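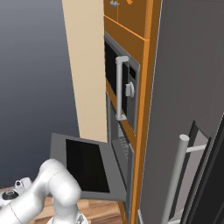
Call for participants: the shared kitchen study at Tutavwood

Clonero is looking for people who want to take part in a study on how neighbors cook and eat when they share one kitchen. The study starts in October and takes place in our building at Tutavwood, five minutes by foot from the Jõgi tram stop.

Who we are

Clonero is a small research office. We study daily life at home: food, sleep, noise, heating and similar things. Our last study was a mail survey, and we received 2,814 answers. From these answers we learned that many people would like to cook together with others, but they are afraid of quarrels about cleaning and money. Now we want to look at this question more closely, with fewer people and more time.

Who can take part

You can apply if you are 18 years or older and you cook at home at least three times in a week. You do not need to be a good cook. We are also happy to receive people who make the same soup every evening.

You should live in Tutavwood or be able to come here without a long trip. You can apply alone or together with one other person from your household. If you have a food allergy, please write it in your application. It is not a reason to refuse you, but we must plan the groups with it.

We cannot accept persons who work in a restaurant kitchen at the moment, or who took part in our Flotarine study of last winter.

What you will do

You will be in a group of 6 people. The group meets two evenings in each week, from 17:30 until 20:30, during eight weeks. Every evening the group decides together what to cook, prepares the meal, eats it and cleans the kitchen. How you divide the work is your own decision, and we will not give you recipes.

After each evening you fill in a short form on paper. It takes ten minutes. At the end of the study there is one interview of one hour, alone with a researcher. The interview can be in English or in Estonian.

A researcher is present in the building during all the evenings but does not sit at the table with you. There is no sound recording of the meals. The interview is recorded only if you agree.

What you receive

The food is paid by us. Each participant who stays until the end receives 1,876 crowns, and travel costs inside the town are paid back every second week, so please keep your tickets. If you must stop earlier, you will be paid for the evenings when you were present.

How to apply

Write us a letter or an email with your name, your age, the number of persons in your household and the evenings when you are free. Please add a few sentences about what you cooked in the last week. Put the number 3578 in the subject line, so that your message goes to the right person.

Applications are open until the middle of September. We invite all suitable applicants for a short talk, and you will have our answer two weeks after it. If a group is already full we can keep your name for the spring groups, but only when you tell us that you want it.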